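The Ten-Minute Kitchen Is Still Mostly a Sales Pitch

Dalva Pacheco has wiped down the same stretch of marble for 10 years, and she would like the people who sold it to her to come over and try it with a sponge and a toddler.

"They told me it would age beautifully," she says. "It has aged."

Stone is back in fashion, or so the showrooms say. It was back in fashion five years ago too, and I'm not sure it ever left. What has changed is the color. After a long run of white and cream, dealers are pushing the dark stuff: reds, browns, blacks with a crackle of white through them. The trade show in Collmont this June had whole aisles of it, and every aisle had a person in a nice jacket telling visitors that dark stone hides everything.

I have doubts. Dark polished stone may hide a coffee ring, but it shows flour, dust, dried water and the print of every hand that leans on it. Ask anyone who has owned a black car.

Then there is the acid problem, which dealers like to mention quickly on the way to the sink display. Marble is mostly calcite, and lemon juice, vinegar and tomato will all etch it. Sealer slows down stains. It does very little about etching, because an etch is damage to the surface itself. On a glossy dark top the mark is a dull patch, and once you have spotted it you will see it every morning.

Sơn Lý, a stone restorer in Bundport, gets most of his work from this gap between the brochure and the sink. He visited 174 homes last year, he tells me, and in most of them the owner believed the sealer had failed. "The sealer was fine," he says. "They cut limes on it." He charges $212 for a basic repolish – a fair price, though it was on none of the quotes I was shown.

Those quotes deserve a harder look. Limsakul, a midsize dealer with a good name, gave me a clear one with cutting and delivery listed on separate lines. Flirkska gave me a single figure and a booklet about mood. When I asked what the figure covered, I got a second booklet.

Is there a case for marble? Sure. It stays cool under pastry dough, it can be repolished when it gets tired, and the veins in real stone have a depth that printed copies still struggle with. Pacheco admits she likes hers in the evening, with the overhead light off. She also says she would buy plain laminate next time, and she said it twice.

If you want the look anyway, ask for a sample and live with it. Leave half a lemon on it overnight. Set a greasy pan down, wipe it with whatever cloth you normally use, then look at it near a window at 8 a.m. A dealer who won't lend you a sample is telling you something about the slab.

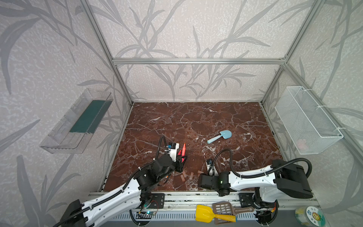

Page last changed: June, 4:40 p.m.

Lý keeps a box of offcuts in his van for customers who are still deciding. He hands them out free and asks for them back, and most come back with rings on them.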